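Recording demonstrations on a two-arm cell with a handheld controller

Author: Mullider cell group. Last revised November 28, 2019.

These notes cover the procedure for recording teleoperated demonstrations on the two-arm table. They assume that both arms are mounted, powered and calibrated, and that the Rendley recorder is installed on the cell computer. Joint-level setup is described in the separate Mukgate mounting notes. The drink task set (jigger, glass cup, cutting board with knife and slices) is used throughout.

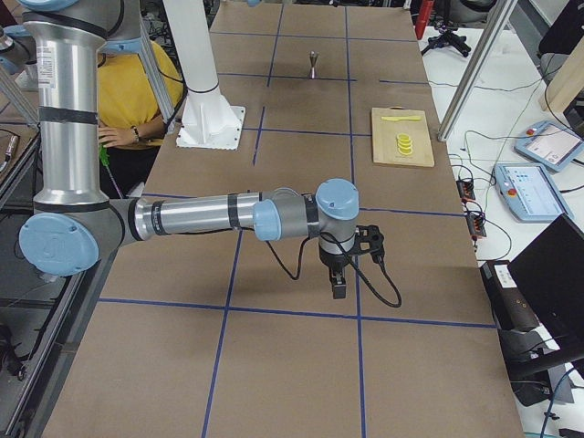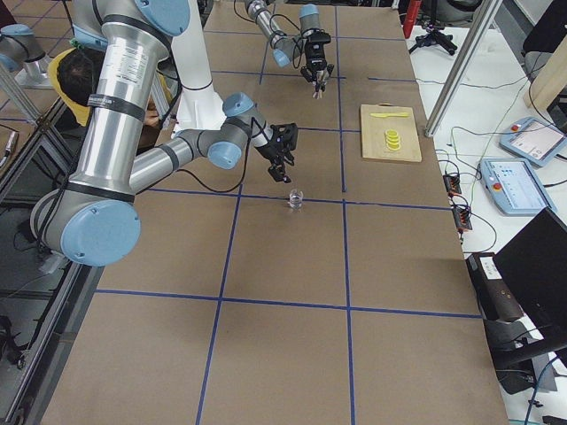
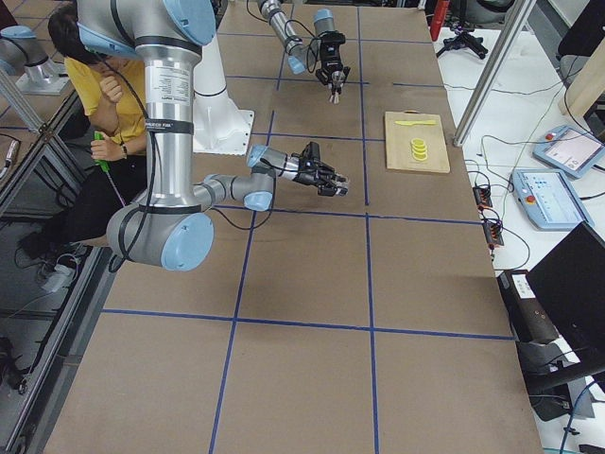

1. Prepare the table

Lay the brown covering flat and tape it down at the edges before marking the grid. Wrinkles throw off the gripper height, and on a low pick a difference of a few millimeters is enough to make the fingers drag. Mark the grid with blue tape, running the lengthwise strips first. The cells do not need to be identical in size. They need to stay where they are between sessions, so replace worn tape one strip at a time and align each new strip with its neighbors.

Assign each cell a number on the task sheet. Do not write numbers on the table itself. A policy trained on camera images can pick up on written marks, and the problem only shows up when the covering is replaced.

2. Check the stops and the cables

Keep both teach pendants on the side table, screens up, with the emergency stops reachable by a second person. Press each stop once with the arms powered and confirm that the correct arm drops out. If the wrong arm responds, the pendants have been swapped, and the session must not start until they are put back.

Move each wrist slowly through its full working range and watch the gripper cable. It needs enough slack to follow the last joint without catching on the forearm. Too much slack is also a fault, as a hanging loop will sweep light objects off the table.

3. Set the controller mapping

The operator sits beside the table with a clear view of the working cells. Motion is relative: the arm follows the change in the controller's pose from the moment the clutch is pressed, and holds position when it is released. Start with a translation scale of 0.5. Experienced operators may prefer a 1:1 scale for large moves, but changing the scale inside an episode makes the recorded speeds inconsistent.

Set the gripper to close on the trigger with a limited force. Rigid items such as the jigger tolerate a firm grip. The slices do not have to be squeezed hard to be lifted, and excess force tends to push the stack apart.

Only one arm is driven at a time in this procedure. Park the other one with its gripper clear of the next object. To switch arms, release the clutch, wait for the status line to read HOLD, then select the other arm.

4. Record an episode

a. Place the objects according to the task sheet.
b. Send both arms to the start pose.
c. Start the recorder and wait for the ready tone.
d. Press the clutch and make the approach from above.
e. Stop briefly over the object, lower, close the gripper, and lift straight up before moving sideways.
f. Place the object, open the gripper fully, and retreat upward.
g. Return to the start pose and stop the recorder.

Work at a steady pace. Long pauses are a more common fault than fast motion — a policy trained on them learns to hover. Rendley flags any episode with more than 37 idle frames in a row, and flagged episodes are left out of the training export by default.

If a grasp fails, one retry is allowed and the episode is kept with the tag RETRY. After a second failure, stop the recorder, mark the episode FAIL and reset. Do not move an object by hand while the recorder is running.

5. Vary the layout

Shift objects between cells every five episodes and rotate the board by a small angle at each change. Our September set had 355 usable episodes, and 57 of those had the board in the same cell. The trained policy reached for that cell even after the board had been moved. The Lindqvist layout script now prints a placement order that prevents this.

6. Review and export

Replay each episode at double speed before export. Check that the camera streams line up with the joint data, that the gripper signal changes at the moment of contact, and that the tags match what was recorded. Episodes longer than 800 frames should be trimmed at the start or end only. Cutting out the middle leaves a jump in the joint positions, and the export will reject the file.

Copy the export to the cell archive, then clear the local buffer. The recorder does not warn when the buffer is nearly full.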